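Two grippers, one kitchen: Jorkton team puts hands to the test
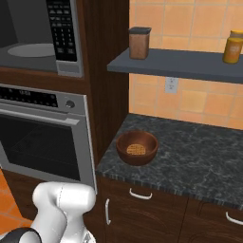 Words: Annelore Fuchs

Picking a small, flat bit of food out of a round bowl is the sort of job most of us manage before we are properly awake. For a robot arm it is a good deal fussier, and a small team at the Ikstead workshop in Jorkton has spent much of July finding out which kind of hand copes best.

The two on trial are the Elta, a plain gripper with a pair of parallel fingers, and the Nägeli, which has softer fingers that give a little when they meet something solid. Each is being tried on the same white arm in the same simulated kitchen, a homely sort of place with peachy orange tiles, dark wooden cupboards and a marble worktop where the bowl sits, close to the oven and microwave.

Both grippers have been given 500 attempts at the bowl so far, and another 100 each at the curved white handles on the lower cupboards. The Elta is well ahead on the handles, where a firm, square grip seems to be just what is wanted. The bowl is another story – the Nägeli can slide a finger down the inside of the rim and tip the food up, while the Elta tends to knock the rim on its way in and has to start again.

"I had my money on the Elta for everything, I really did," said Yannick Caron, who runs the trials and was kind enough to let me sit beside him for most of an afternoon, with a good many cups of tea. "It's quick and it's easy to control. But put something thin at the bottom of a bowl and you start to wish for a bit more give in the fingers."

The team has also been swapping controllers, and Mr Caron suspects that some of the Elta's trouble lies there. A slower approach over the last stretch has already cut down the bumps, he told me, though it makes each attempt rather longer – and a touch dull to watch, he admitted with a laugh.

The next round will take the bowl attempts up to 800 for each gripper, with the slower controller used throughout. After that the team hopes to move on to the jars on the shelf.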